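Logements > Contrôles > Chambres > Fiche de contrôle et remarques

Résidence Lalla, chambre 6
Contrôle sécurité et état du linge, avant remise des clés
Contrôle fait le vendredi 20 septembre par Tomoyo Kamata. Relecture : Arwel Parri.

Cotation : C = conforme, R = réserve, NC = non conforme. Toute réserve doit être commentée.

1. Accès et circulation

1.1 Porte palière, fermeture et serrure : C
1.2 Passage libre entre la porte et le lit : C
1.3 Tapis ou rallonge en travers du passage : C. La rallonge signalée en août a été retirée.
1.4 Fenêtre, limiteur d'ouverture : R. Le limiteur tient mais la vis du bas tourne dans le vide. À reprendre avec une cheville plus longue.

2. Électricité et détection

2.1 Détecteur de fumée, essai au bouton : C. Pile changée le jour même.
2.2 Prises de chevet : R. Côté fenêtre, le cache est fendu dans l'angle. Pas de partie nue accessible. Remplacement demandé à Andell.
2.3 Lampe de chevet, ampoule et cordon : C
2.4 Chauffage, distance avec les textiles : C. Garder 100 cm libres devant l'appareil, rideau compris.

3. Lit et textiles

3.1 Sommier, pieds et fixations : C. Un pied resserré pendant la visite.
3.2 Tête de lit grise capitonnée, fixation au mur : C. Elle ne bouge pas quand on tire dessus. Passer l'aspirateur sur les coutures des losanges, la poussière s'y met.
3.3 Couvre-lit blanc matelassé : C. À laver seul.
3.4 Pièce de tissu rouge : R. Voir la remarque ci-dessous.

Le tissu rouge se plie à plat sur le lit, bords ramenés vers le milieu. Un des bords est irrégulier et roule sur lui-même, il faut l'étirer avant de marquer le pli. Retirer les petits débris (papier, adhésif) restés sur le tissu avant de le ranger. Tant que l'essai de dégorgement n'est pas fait, ne pas le laisser sur le couvre-lit après le pliage.

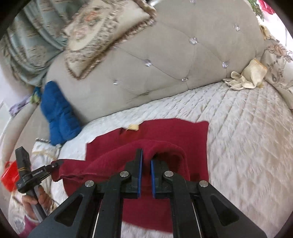

4. Rangements

4.1 Armoire, fixation anti-basculement : C
4.2 Étagère haute, charge : NC. Limite de 8 kg affichée, dépassée par les couvertures d'hiver. Les descendre dans le coffre.
4.3 Produits d'entretien hors de portée des enfants : C

5. Suites à donner

Limiteur de fenêtre et cache de prise : Marina Nikolaidis, avant la prochaine arrivée.
Essai de dégorgement du tissu rouge, chiffon blanc humide sur un coin : Tomoyo Kamata.
Étagère haute : traité sur place, à recoter au prochain passage.

Fiche n° 2292, à classer avec l'état des lieux de la chambre.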